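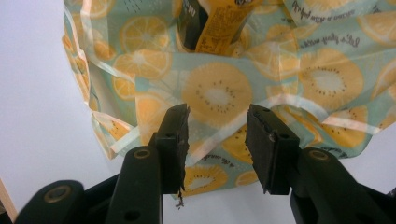 *Photo: Larysa Pasichnyk / Erkholm workshop*

**Worn fingertips give a more useful test**

When people compare grippers, they almost always start with new fingertips. The pads are square, the edges are clean, and the numbers look very good. I did the same for my first year at Erkholm. Now I think we should do the opposite, and put the worn pads first in every comparison.

My colleague Stuart Parsons does not agree with me. He says that a torn pad is a fault, and that if you test a faulty tool you learn only about the fault. I understand this argument. In July we must choose between our own hand-held gripper and the Lightfoot, and he wants that each of them shows its best side. But who will use it on its best side? The people at Cemdale will use it every day, and they will change the pads when they remember.

I tried the Lightfoot with fresh pads on 36 grasps of soft packaging, and it missed 8. This is one number from one afternoon, and I would not choose a tool from it. What I want to know is how the number changes when the edge of the pad becomes rough. A thin printed bag has folds everywhere, and a nicked edge may catch in a fold or may slide over it. I have an opinion on this, but an opinion is cheap, and we did not measure it yet.

Hard objects ask a different question.
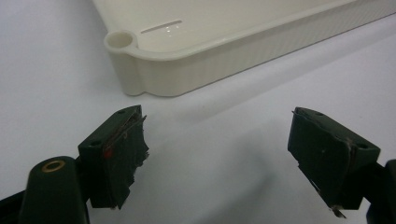 With a tray, the wall is ribbed and the rim is rounded, so I care much more if the two contact faces meet the wall flat. A covering that hangs in flaps can come between the finger and the plastic. Then the hand feels that the grip is good, while only a part of the face is holding. A camera on the tool helps here, if somebody looks at the video later with patience -- I admit that I often look too fast.

Stuart's strongest point is repeatability. Two new pads are nearly the same, he says, and two old pads never are. He is right, and for this reason I propose that we keep one worn pair for each gripper, write its history on a label, and use it only for tests. The result will not be a perfect measure. It will still be closer to the tool which a person really holds in the hand after some weeks of work.

I would also like suppliers to publish such results, with photos of the pads beside the table of scores. I asked Lightfoot for this on Wed 22 June and I am still waiting for the answer.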